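**Two-arm brush bench running at the Galindo workshop**

8 March 2024 – Members of the Galindo shared workshop have finished the mechanical side of Ella, a two-arm bench for sorting paintbrushes. Work on the build began in November. The arms sit on opposite sides of a butcher-block table, each bolted to side rails in a black metal frame, with diagonal braces at the near corners.

Benedek Bodnár cut the rails to length and squared the frame over 7 evenings. Parts came to 608 euros against a budget of 600. Current work is on grasping: thin round handles, flat brushes and a fan brush, laid down at mixed angles on bare wood. 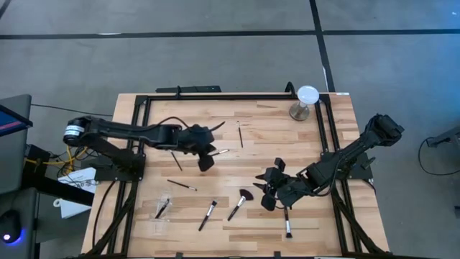
Krisztina Barta would have started with one arm. Handing a brush from one gripper to the other adds a second calibration, she said, and any error in the first is carried into it. She would also like the finger pads changed before more trials are logged.

Bodnár plans to keep both arms and recalibrate at the start of each session. The log stands at 53 trials – most of them single picks, with the handover still run at reduced speed. Wiring diagrams and the cut list are in the binder by the workshop door.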